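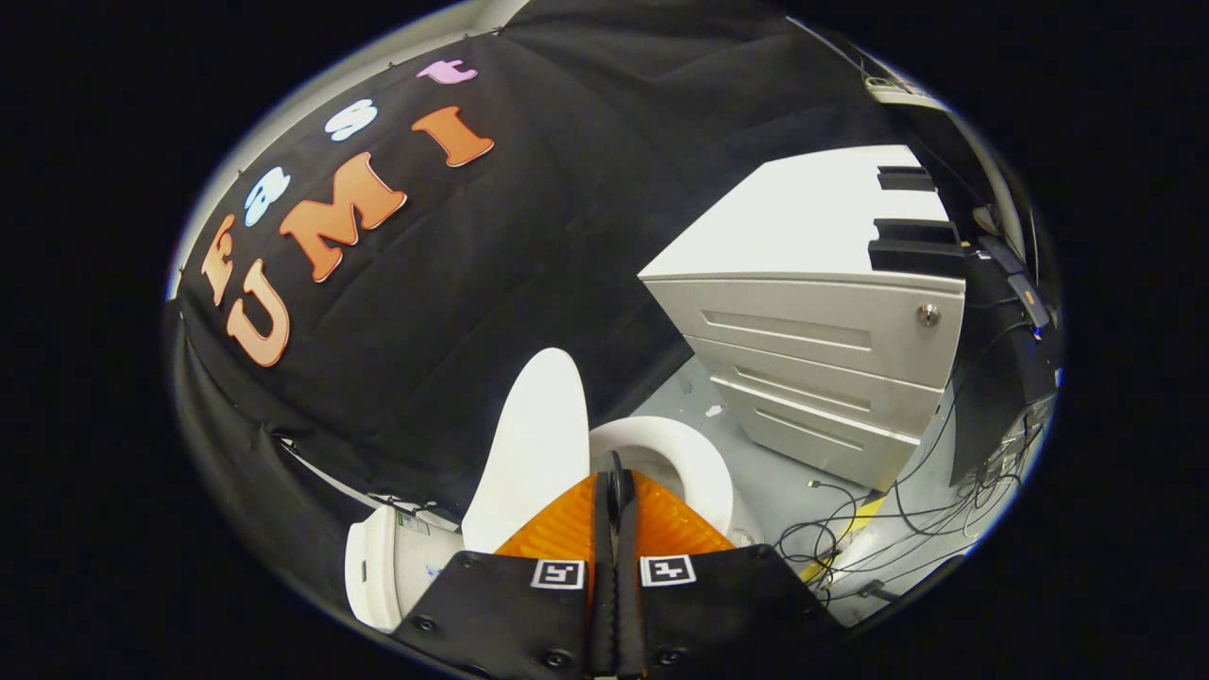 *The little white toilet, lid up, with the big cutout letters on the black cloth behind it.*

## Small Things, Up Close

Welcome to our small corner of the Derdale craft room pages! We started putting pictures up in July, meaning to share one or two, and then kept finding more bits and pieces we were fond of (you know how it goes with small things — they multiply in drawers). Most of what we keep comes out of the Perrin boxes, which held roughly 2,000 odds and ends when we got them, and we've been sorting through them ever since with a pot of tea close by.

The toilet is a favorite of mine, I'll admit. It has a smooth rounded lid and an oval seat ring with an open center, all in plain white, and I love how much it looks like the real thing with so little fuss. There's a white cylinder with a small green label off to the lower left, too.

And then the letters! They spell "Fast" and "UMI" in two curved rows, the top word in orange, light blue, white and pink, and the second one all in orange with thin white outlines. I've always had a soft spot for big cheerful lettering, and black cloth makes colors like those sing, wrinkles and all.

The next box is the Tutlow one, 40 pieces if the lid is right, and I'm hoping for a bathtub. If you have small bathroom pieces of your own, do write and tell us about them, we read every note.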